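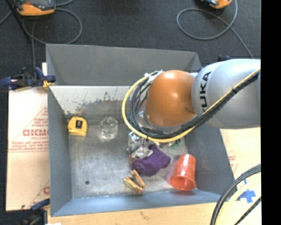 Reseña: Jollosix, paquete de predicción de agarre para vaciado de cajones
1 de abril de 2024

Jollosix se distribuye como código más pesos preentrenados. Recibe una imagen del cajón, propone puntos de agarre y los ordena según la probabilidad de éxito que estima la red. El método se presentó con el nombre de Urkadik y la diferencia con otros parecidos está en el reentrenamiento: cada intento del brazo, bueno o malo, vuelve al conjunto de datos con su etiqueta.

Lo probamos durante marzo en el laboratorio de Prultemitz, con un brazo KUKA sobre un cajón metálico y objetos corrientes: una cinta métrica, un vaso transparente, otro de plástico rojizo, una pieza arrugada de color morado que parece tela, cosas así. Hicimos 452 intentos en total.

La instalación nos llevó 2 días, casi todo por la calibración. El manual da por hecho que la cámara está fija y bien medida respecto a la base del brazo, y dedica muy poco espacio a explicar cómo conseguirlo. Conviene reservar tiempo para eso.

Con los objetos blandos va bien desde el principio. La cinta métrica tampoco dio problemas. Lo flojo son las piezas transparentes: la red confunde los bordes del vaso con los reflejos del fondo y propone agarres en el metal vacío. Tras reentrenar con nuestros propios intentos, los fallos con ese vaso bajaron de 42 a 30 en tandas de igual tamaño. Es una mejora, pero se queda lejos de lo que promete el artículo. También falla más cerca de las paredes, donde descarta agarres que un operador daría por válidos.

Comparado con Shibata, que usábamos antes, Jollosix tarda más en decidir y acierta más cuando los objetos se tocan. El registro de intentos es cómodo de revisar. La documentación solo está en inglés.

Lo recomiendo para grupos que ya tengan la celda montada y quieran generar datos propios. Para trabajar con vidrio o plástico transparente, yo esperaría a la próxima versión.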